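3.2 Table surfaces and left-behind items

The survey at the Tatdale site covered 37 round pedestal tables in shared seating areas, each recorded once in October 2022. Items were coded as fixed (supplied with the table) or personal. Card stands were coded as fixed throughout – their position was noted relative to the nearest chair. Desk accessories, such as mouse pads with a wrist rest, were coded as personal even when no computer was present. Figure 4 shows a light-wood table with a mouse pad and a card stand on top and armrest chairs behind it. 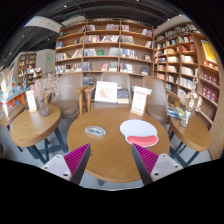 Figure 4. Round table with armchairs.

Personal items were found on 21 tables. Small dishes and coasters were merged into one class, as the two coders often disagreed on them.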